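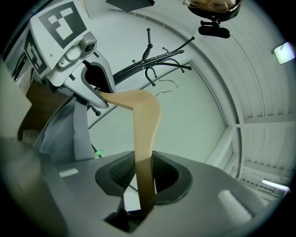
In praise of the wooden hanger

I own too many coats and I'm not sorry. What I was sorry about, for years, was what I hung them on. If you have ever pulled a good wool coat off its hanger in October and found two little peaks standing up on the shoulders, like a cat's ears, you know the feeling. You steam them, you pat them, you wear a scarf over them, and they're still there at lunchtime.

So let me make the case for plain, pale wooden hangers, and for keeping them near the front door where the coats are. I think they're one of the best small things you can buy for a home, and I'd happily talk about them all evening (I have done, ask my sister).

Wire first

I don't hate wire hangers. They arrive with the dry cleaning, they weigh nothing, and they're thin, so you can cram a shocking number of them on to one rail. A wire hanger is fine for a shirt on its way from the ironing board to your back. It's also the best tool I know for fishing a sock out from behind a radiator.

But a wire hanger was made to get a garment home from the shop, and we ask it to hold up a winter coat for six months. My heaviest coat came from a market in Szilágyi Street and it's a monster, lined, with horn buttons and pockets you could lose a loaf in. On wire it sagged in the middle and the collar folded in on itself. I moved it to a wooden hanger with proper wide arms and within a week it looked like it had been to a tailor. Same coat! I stood in the hall admiring it like a fool.

The case for wood

Wood has some grip to it. Even a smooth hanger holds a cotton lining better than shiny plastic does, and you don't come home to find a cardigan in a heap on the floor. It has weight as well, so the hanger stays put when you take the coat next to it. And it sounds nice. I know that's a silly reason, but there's a clack when two wooden hangers knock together that makes even my narrow little hall feel like a decent hotel.

I prefer the light, natural ones to the dark stained sort. Dark hangers look very smart in a catalogue, but in a hall with one small bulb they vanish, and I'm forever groping for them. Pale wood shows up against a navy coat. It also ages well and goes slightly honey-coloured, and a scuff just looks like use.

My set is by Gresix and I bought it in May, when everyone else is thinking about sandals and the hall is empty enough to see what you're doing. Before that I had a mixed bag from Sellitz and half a dozen charity shop finds, and I've kept the charity shop ones. One has the name of a long-gone outfitter burned into it. I'd save that one from a fire.

About coat racks

Here I part company with my friend Miklós Bognár, who believes a coat should go straight on the hook by its loop. Miklós has a standing rack in his flat and it wears his coats like a scarecrow. He says a hanger on a coat rack is fussy. I say his parka has a hump.

A metal rack with curved hooks and knobs on the ends is a lovely object, and the knobs do matter – a bare hook will poke a dent in the back of a collar in no time. But a rack was really built for guests. It's for the coat that stays two hours and goes home again. If you live with your coats on it, as those of us without a hall cupboard have to, then put a hanger on the hook and the coat on the hanger. It does stick out a bit. You will brush past sleeves on your way to the kitchen. I find that quite companionable.

Two practical points for rack people. Load it evenly, opposite hooks first, or one day the whole thing will lean over and lie down on your shoes. And put the heavy coats on the lower hooks. I learned that with a Clustamura rack that had a very slim pole and a rather high opinion of itself, and the dent in the skirting board is 123 centimetres from the door because that's exactly where the top of it landed.

The big sort-out

My great pleasure is the changeover, when the winter things go away and the raincoats come forward. I do it in the evening with the radio on. Everything comes off, every pocket gets emptied (tissues, conkers, a bus ticket from another city), and each coat gets a brush before it goes back on its hanger. I do up the top button so it keeps its line. Then I wipe the hangers down with a barely damp cloth and let them dry before anything touches them.

The wire ones I gather into a bundle and take back to the cleaner, who is always glad of them. One or two always escape. There seems to be a wire hanger in every home that can't be got rid of, and I've made my peace with mine. It holds the umbrella with the broken strap.

You can go too far, of course. I once read a long thread by a man who had bought 300 identical cedar hangers and was asking where to put them. I admire the spirit, but I don't think you need to match. You need one good hanger for each coat you love and a spare for a visitor. Start with the heaviest coat you've got and see how it looks in the morning.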